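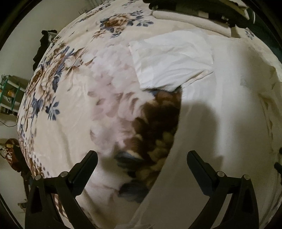 Our robotics club has moved on from blocks, and I am so pleased I could sing. We spent the whole of last term picking up wooden cubes and putting them down again six inches to the left, and by the end even the keenest of us were sneaking looks at our phones. So this term's project is bedding, and I've been practising for it with the white cloth on the flowery sheet, jaws wide open, trying to decide where on earth to take hold. That folded flap looks so tempting, doesn't it? A nice straight edge, a bit of a crease to aim at. But grab a flap and you might get one layer or you might get two, and with two the whole lot comes along for the ride.

I should explain how the Londach club works for anyone new here (hello!). We meet in the evenings, seven till nine in theory, and every term we pick one job and everybody records themselves doing it, over and over, with a hand-held gripper. Then it all gets fed into the training, and in June we take the result over to Tultel for the open day, where the arm has to do the job in front of people with cups of tea in their hands. Each of us has to bring 200 goes at it. I have done 62. I thought that was rather good until I saw the sheet on the club wall, where I'm second from bottom.

The thing I keep getting wrong is speed. When I fold washing with my own hands I don't look at it, I just sort of flap and tuck and it's done, and I'd been trying to do the same with the gripper. Hopeless. You have to go in slowly, close, wait a moment, lift. Our tutor played back one of my early ones to the group and it looked like somebody swatting a wasp. Everyone was very kind about it and then laughed for ages.

Pale cloth is my other headache. White on cream is hard enough for me to make out in the evening with the lamp on, never mind for a computer, so I've started doing half my goes in the morning and half after tea, and I write down which is which in a notebook. Shadows move about all over the place when you lean in. One of the younger members reckons we should be mixing in darker fabrics too, and I think she's right, although that means digging out the navy towels, and they shed on everything.

We've called our entry Itata, after a very long argument and a vote that had to be held twice. The other team went with Tsao and they're doing socks. Socks! I was smug about this at first (how hard can a sock be) but they've already got theirs pairing most of the time and ours has yet to manage a clean fold from start to finish, so I've gone quiet on the subject of socks.

There are 21 of us signed up now, up on last year, and we're a bit short of grippers. There are only 2 for our team, so they go home with people on a rota, and mine has to be handed on tomorrow. I'm going to try for another dozen goes before bed, if my wrist holds out. If anyone has a good way of getting hold of just the top layer of something, please put it in the comments, and I'll try it next time it's my turn.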